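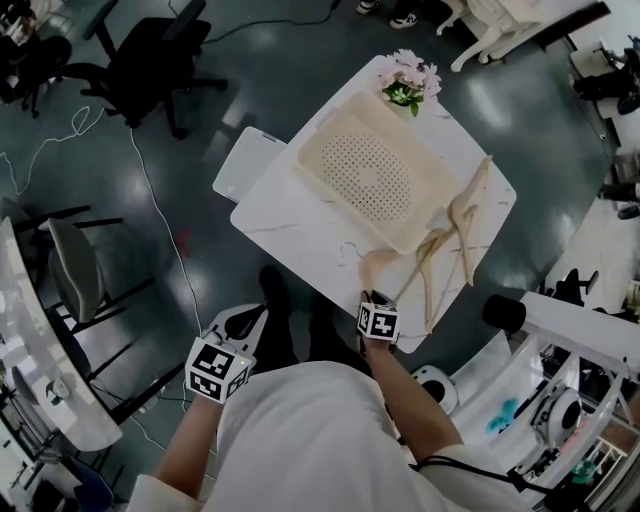
Monthly check, hand-held gripper station, Clirine cell 4. Done Thursday, January 31, 2019, before first shift. Items are marked OK, WATCH or FIX, with comments where there is something to say.

Wrist markers -- OK. Both cubes sit square on the operator's wrists, and the green light is on. Wipe the printed faces with a dry cloth only. Old straps go back to Hubmann.

Floor cables -- FIX. The white cable still runs loose across the floor with loops in it. Tape it or move it to the wall side. Same comment as in August.

Table -- OK. Hangers and tray within reach of the operator. Stray wire hook near the front edge, put it away before starting.

Gripper jaws -- WATCH. Play on the left unit is up slightly. Pads were changed at 600 cycles, next change due at 1,200.

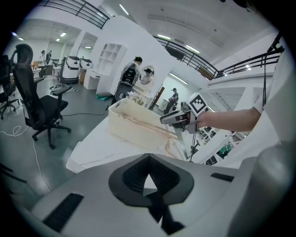 Right unit has no play. Its pads are from the Gorivon batch and can stay on until the next check.

Gripper top marker -- OK. Flat, no lifted corners.

Gripper cable -- WATCH. Check the strain relief by hand, power off. Spare is in drawer 136.

Stop button -- OK. Tested twice, reset fine both times.

Next check is due before the pad change.

Filed under: Cell Maintenance > Checklists
4 comments | Share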